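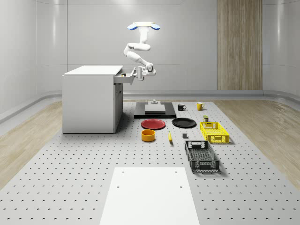 Brastness fiber and sleep log, README

Hi, and thanks for downloading this! Brastness is a food and sleep diary kept by 27 grown-ups in and near Ralton over 39 days. I wanted to know if people who eat more beans, oats and vegetables at dinner say they sleep better, and I couldn't find a small, clean table to play with, so I made one. It started with me and my sister-in-law writing down our suppers on the fridge and it got a bit out of hand (in a good way).

Last updated 07/10/2026.

What you get

There are two files. meals.csv has one row per meal, and nights.csv has one row per night. They join on person_id and log_date. Watch out for log_date in the nights file: it's the day you went to bed, even if you went to bed at one in the morning. I went back and forth on that and I'm still not sure I chose well, but changing it now would break everybody's scripts.

Columns in meals.csv

person_id: a random code, no names anywhere
log_date: the day of the meal
meal: breakfast, lunch, dinner or snack
fiber_g: grams of fiber, worked out from the food list in Fulia
fried: yes, no, or blank if the person skipped the box
notes: free text, lightly cleaned up, some of it very funny

Columns in nights.csv

person_id and log_date, same as before
bed_time and wake_time: what the person wrote down, nothing measured
rested: a score from 1 to 8, with 8 being the best sleep of your life
caffeine_late: yes if there was coffee, tea or cola after 4 pm

How the fiber numbers were made

Everybody wrote their meals in normal words ("big bowl of lentil soup, heel of bread") and I matched those to entries in Fulia, the little food table I keep alongside this project. If someone didn't give a portion size I used the medium one. That means soup people are probably undercounted, because they all seem to own enormous bowls. Home cooking is also harder to match than packaged food, so please treat fiber_g as a decent guess and don't hang a diet plan on it. 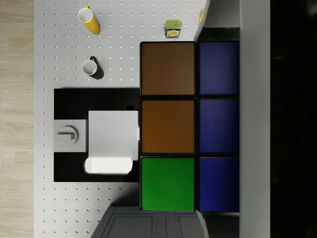

Archana Pal asked why the snack rows look so thin in the first stretch of the log, and whether people had really stopped snacking. I wish! The early form had the snack box on the back of the page and plenty of people missed it. I moved it to the front on day 8, and you'll see the rows pick up from there. If you're comparing daily totals, start from day 9 and you'll save yourself a headache.

Things I'd be careful with

Rested scores are personal. One person never gives anything above a 5 and another hands out 7s like candy, so compare people with themselves before you compare them with each other. Late caffeine and fried dinners also tend to land on the same nights, and pulling them apart takes more data than I have.
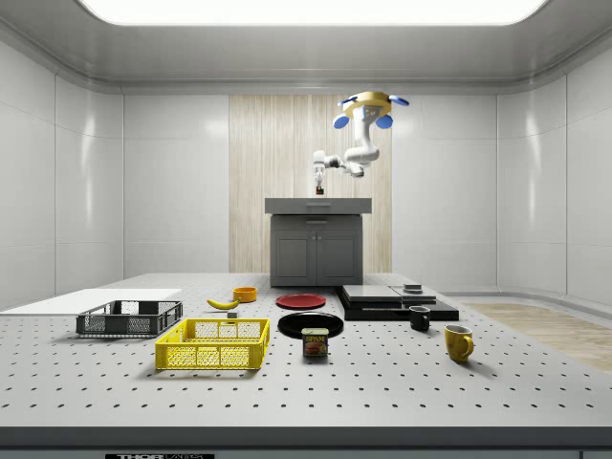 Blank cells are a pain too. A blank in fried means nobody ticked a box, so don't turn it into a no. I did that in my first chart and got a lovely result that vanished as soon as I fixed it.

None of this is medical advice, by the way. If you're sleeping badly, go talk to your doctor.

Using it

Free to use and share, just mention Brastness. The paper forms were scanned by Sachdeva, the copy shop, and I typed them up myself, so the typos are mine. If you find one, send me the person_id and log_date and I'll fix it in the next version, which I'm hoping to get out in October.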